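Switching the cat to a new food, week by week

Mon 29 July

Our cat Pinen is nine and has eaten the same dry food since she was a kitten. In spring the store where we bought it stopped carrying it, and the only other place that had it wanted almost double. I held out for a while and ordered two bags at the high price. Then I gave up and started looking for something else.

I wrote down what I did as I went along. A couple of people asked for the notes after I mentioned it here last month, so I have typed them up. I am not a vet. Pinen is a healthy cat with a touchy stomach and strong opinions, and your cat may be another matter.

Picking the food

I spent too many evenings on this. The front of a bag tells you very little. The back has the ingredient list, the guaranteed analysis, the feeding chart and, if you are lucky, the calories. Calories were the thing I wanted most, and two of the brands I looked at only gave them on their websites.

The vet's office told me to look for three things: that it was a complete food and not a topper or treat, that it was meant for adult cats, and that the calories per cup were close to what she was getting now. Everything else, they said, was mostly taste and budget. I asked about grain and got a shrug over the phone, if that is possible.

I ended up with a chicken and rice food in a small bag. Buy the small bag first. I know the big one is cheaper by the pound, and I have thrown out most of a big one before.
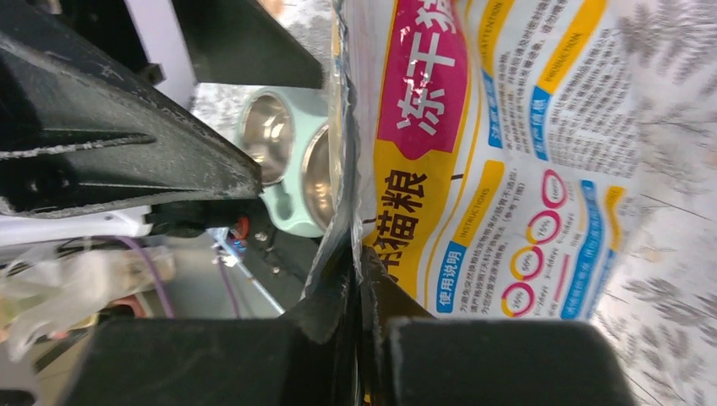 The first week

The usual advice is to mix the new food into the old over seven to ten days. A quarter new for a few days, then half, then three quarters, then all new. I started lower than that. For the first three days she got one teaspoon of the new kibble in each meal and the rest was the old.

Pinen ate around it. She is good at this. The new pieces were round and the old ones were little crosses, so she could sort them without much trouble, and each morning I found a neat pile of round ones on the left side of the bowl. On the fourth day I put both foods in a jar with a lid, shook it, and left it overnight so the smells would mix. That helped some. She left six pieces that time.

I fed her at seven in the morning and six at night and picked the bowl up after half an hour. I don't like doing that with a cat, and you should not let one go without eating to prove a point. A cat that stops eating for a day needs a call to the vet. She never skipped a meal, she just complained.

The second week

Half and half. This is where it went wrong the last time I tried to change her food, years ago, in the old apartment on Uysal Street. I had gone straight to half on the second day and she was sick on the rug, and then on the other rug. This time there was one soft stool on the ninth day and nothing after that. I stayed at half for four extra days anyway.

I also started weighing the food. I had always used a scoop that came free with something, and I assumed it held half a cup. It holds a good bit more than half a cup. She had been getting extra every day for years, which explains a few things about her figure. A cheap kitchen scale is the one purchase from this whole business I would make again. I set the bowl on it, press the button for zero, and pour.

The third week

Three quarters, then all new. By then she had stopped sorting. I think she may have just gotten bored with it. Her water bowl was going down a little faster, so I put a second one in the hallway, and she uses that one more than the one in the kitchen – I have no idea why.

Her weight is steady. Her coat looks the same to me. The bag said I would see a shinier coat, but she was shiny to start with.

Storing it

I used to pour dry food into a plastic bin and toss the bag. The vet's office talked me out of that. The bag has the lot number and the date on it, and you want those if there is ever a recall. The bag is also made to keep the fat in the kibble from going stale. So now the food stays in the bag, I squeeze the air out and fold the top down, and the whole thing goes in the bin with the lid on. It lives in the bottom of the hall closet, away from the water heater.

I write the date I opened it on the back with a marker. We get through a small bag in under a month, so it has no time to go off. If you have one cat and buy the very large bag, you could be feeding from it for half a year, and I would not want to eat crackers that had been open that long either.

Wash the bin between bags. I had not washed ours in I don't know how long, and there was a film of grease on the bottom that took two rounds of dish soap. Let it dry all the way before anything goes back in. 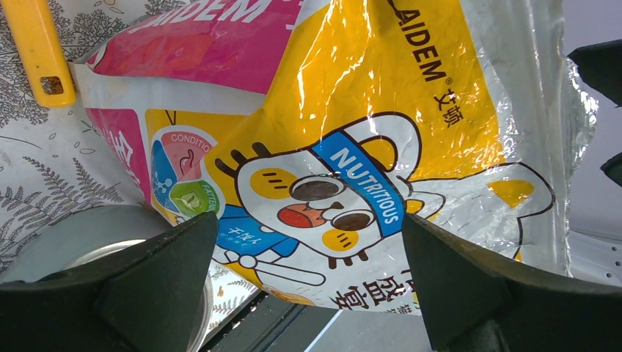
Ilgın Aydoğan wrote to me after the first version of these notes to say that ten days was plenty for her two cats, and that she thinks stretching it to three weeks only gives a fussy cat more time to be fussy. She also said she warms a spoonful of water and stirs it into the dry food for the first few days, and that both of hers took to the new kibble right away. I have not tried the water. She may well be right about the ten days for a cat with a stronger stomach.

What I would do the same: the small bag, the slow start, the jar overnight. I would skip reading reviews. For every person whose cat loved a food there was one whose cat would not go near it, and I came away knowing less than when I sat down.

The last of the old food is still in the freezer, enough for a few days, in case the new one goes off the shelves too. Next month I have to get her teeth looked at, and I will write that up if there is anything to say.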